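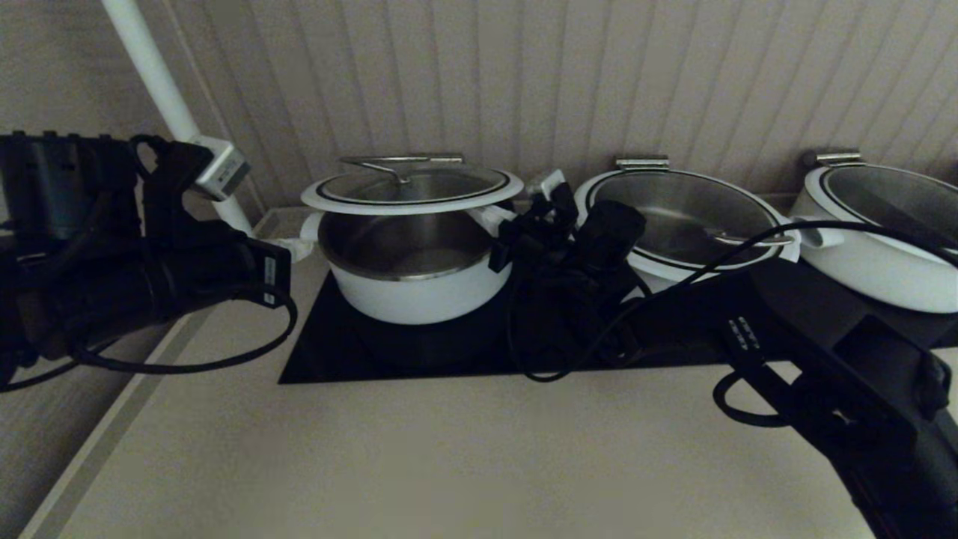 2 min read

Wimis puts two grippers to the test over a set of kitchen pots

21 May 2024

Wimis is delighted to share that its side-by-side gripper trial, which began in April, has moved from the bench to the kitchen counter, and we couldn't be happier to be among the cookware at last!

The trial compares two gripper designs, the Plenik and the Anetti, on the sort of everyday job that most of us do without a second thought: getting hold of a pot, or the lid that belongs on it. Both are being run on black arms working over a flat induction cooktop, with white pots that have stainless steel interiors and side handles. A lid with a bar handle across the top is a lovely little problem for a gripper, particularly when it's sitting a bit crooked on its pot, and we have grown rather fond of it.

Each design gets 10 attempts at every task, with the same controller settings and the same operator, before the fingers are swapped over and the whole thing starts again.

"I came into this with a favourite, and I'm not going to tell you which one, but I've already had to argue with myself about it," said Mereana Ngata, trials lead at Wimis. "Polished steel is hard on the cameras and short handles leave you very little room to be clumsy. My nan's kitchen would have been a tougher test again, mind you. Her stove dated from 1922."

Máté Bognár, who looks after the controllers, said cable routing had taken up more of his time than he'd planned for. "You want enough slack for the wrist to turn, and then you have all that slack to look after," he said.

Results for both designs will be published in full, including the failed grasps, once Ginevra Gentile and her colleagues at Chatzigeorgiou have finished their independent review of the logs.

Media enquiries: Veronika Kiss, Wimis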